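Forum: Packing and Produce > Shop floor
Topic: Arms going in on the tray line, what happens to us?

packhouse_deb
Drimolwood site has been told two-arm units from Jonska are going in on the mixed fruit trays. 85 of us on the line across both shifts. Has anyone been through this already? Management says no job losses but won't put it on paper.

gridav_nights
We got ours at Gridavcombe in July. No one was let go. Casual hours dropped though, and the agency people were the first to notice.

torquewrench
My wrists are better for it. 15 years of tray filling and I was strapping them every night. Now I load, clear faults and check for bruising.

gridav_nights
Good for you, but clearing faults is a higher grade at Adamczyk and they pay it. We do it on packer rates. That's the bit to fight over - not the arms.

torquewrench
Fair enough on the pay. I still wouldn't go back.

packhouse_deb
What sort of fruit do they manage? Ours is all shapes, that's why I figured we were safe.

line4_sorter
Mixed fruit is the job now. Banana in the tray, then there's apples, mango and mangosteen to think about.

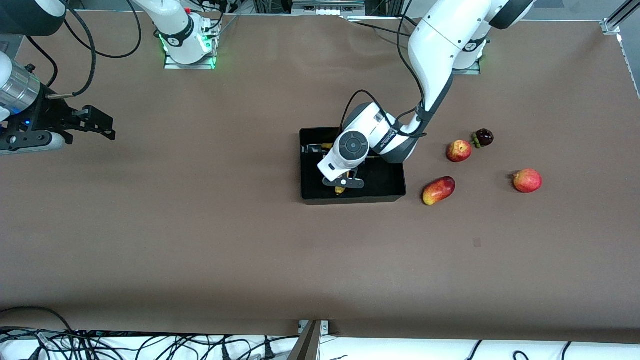

packhouse_deb
Who signs off a tray if the arm packed it and the fruit is marked?

line4_sorter
The person on the checking bench. Get that written into the job description before they start, along with the rate.

gridav_nights
Agree with that. And ask who trains the new starters, because we're still arguing about it.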